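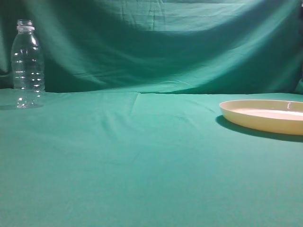 Nustel tests everyday tableware and drinks packaging for small retailers. Danai Tsakiris set up the Valstead room, and Aiman Oei runs it.

## What we handle

Clear plastic bottles, shallow dishes and bowls. Items are set out on teal-green cloth.

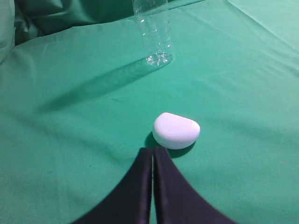
## How we work

Each item gets a number and a record sheet – 28 fields, completed by hand. Rims and printed borders are checked first.

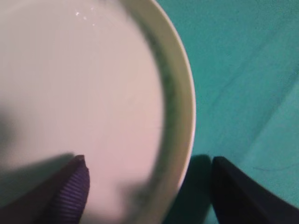 *Bowl rim with dark green band, close view.*

Sheets are kept for 40 months.
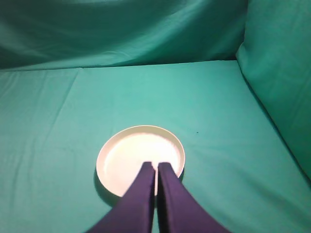
Copies go to the client on request. Write to Despina Spanos at the Cillach office.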